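**FOR RELEASE IN DECEMBER**

**Mesusia opens a clothing swap and mending room in Volham**

Hi, I'm Dalal Nseir, and I get to share some news I've been sitting on for months - Mesusia is opening a permanent clothing swap in Volham this December! We're taking over the old Clorkico shoe shop on Awwad Street, and the doors open at 10 a.m. on our first morning.

If you came to one of our pop-ups, you already know how it goes. Bring up to 12 clean pieces, get a token for each one, and spend the tokens on whatever you like from the rails. A coat costs the same as a T-shirt (yes, people have asked, and yes, we're keeping it that way). Kids' clothes don't need tokens at all.

We ran three pop-ups over the past year, and the last one brought in 185 people, with a line down the stairs before I'd found the light switches. That was the evening I started looking at leases.

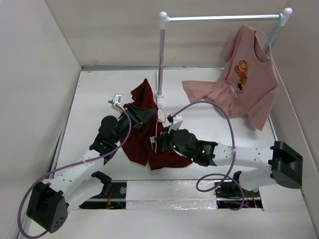 The back room is for mending, and that part belongs to my business partner, Afaf Haddadin. She'll be teaching hems, buttons, zippers and sweater darning every evening we're open, starting at 7 p.m. You can sit in for free if you bring your own thread, or pay $3 and use ours.

"I learned on my grandmother's pillowcases and I was terrible at it," says Afaf. "Bring me the jeans you gave up on. I'd love to see them."

A few things we can't take: underwear, swimwear, single socks and anything with a strong perfume smell. Shoes are fine if the soles are in one piece. Stains are fine too, as long as you point them out at the desk, and we'll send those pieces straight to the mending pile.

Tokens from the pop-ups still work, so dig through your coat pockets! They don't expire, and you can give them to a friend.

Reporters are welcome to drop by while we're setting up. Afaf and I are both happy to talk, and there's usually coffee on. Ask for me at the front desk, or knock hard on the side door if the shutters are down.

**Press contact:** Dalal Nseir, Mesusia, Awwad Street, Volham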